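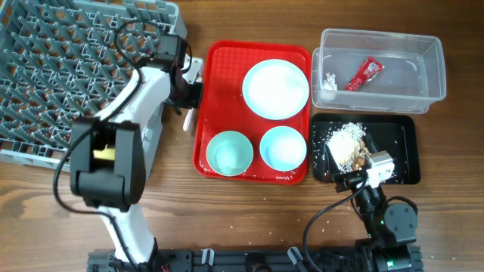 A gray-blue dish rack and a red tray on a wooden table.

TOLTTHORPE COMMUNITY KITCHEN TO REOPEN IN JANUARY WITH A LONGER TABLE AND A WARMER WELCOME

TOLTTHORPE, 26 December 2020 – After a long and rather quiet autumn, the Toltthorpe Community Kitchen is very happy to tell its neighbors, old friends and anybody who has ever wandered in looking for soup that cooking will start again in January, in the newly repaired hall on Gilchrist Street.

The kitchen will begin with take-home suppers, cooked on site and handed out at the side door between 4 and 6 p.m. We plan to prepare 80 suppers each evening we are open, and families can put their names down ahead of time by phone or by dropping a note in the green mailbox out front (please print, our handwriting readers are doing their best!). Suppers are free. If you would like to leave something toward the cost of groceries, there will be a jar by the door, as there always has been.

Regulars will remember that the old sink had been giving trouble for years, and that the floor in front of it had a soft spot everyone learned to step over. Both are gone now. The Drokance Fund gave a generous grant toward the plumbing and the new floor, and Skiltow Hardware let us have the paint, shelving and a good many odds and ends at cost. A further 602 households sent in gifts of their own, some with the loveliest letters tucked inside, and we have kept every one of them.

"I went in to look at the pipes and ended up standing there for half an hour just enjoying the light," said Priya Park, director of the kitchen. "We had the window over the sink cleaned and I had forgotten you could see the pear tree from there. I can't wait to get the big pots going again, and I know people have missed the barley soup, because they stop me in the grocery store to tell me so."

Head cook Andor Pálfi has spent the winter so far working on the menu at home. The first week will bring barley soup, baked chicken with carrots, a bean and cabbage stew and his mother's noodle pudding, which sold out its recipe cards at the last summer fair. A meatless choice will be ready every evening.

"It's 21 years since I first cooked here, and I still get nervous before the first night," said Pálfi. "I always think I've made too little. Then I make more, and we all go home with stew."

Shared meals in the hall will come back as soon as local health rules allow. Until then, we ask everyone picking up supper to wear a mask and leave a little room in the line. Clean glass jars with lids are welcome at any time, and so are onions.

To reserve suppers or offer a hand with cooking, washing up or deliveries, please call the kitchen office on any weekday morning and ask for Priya.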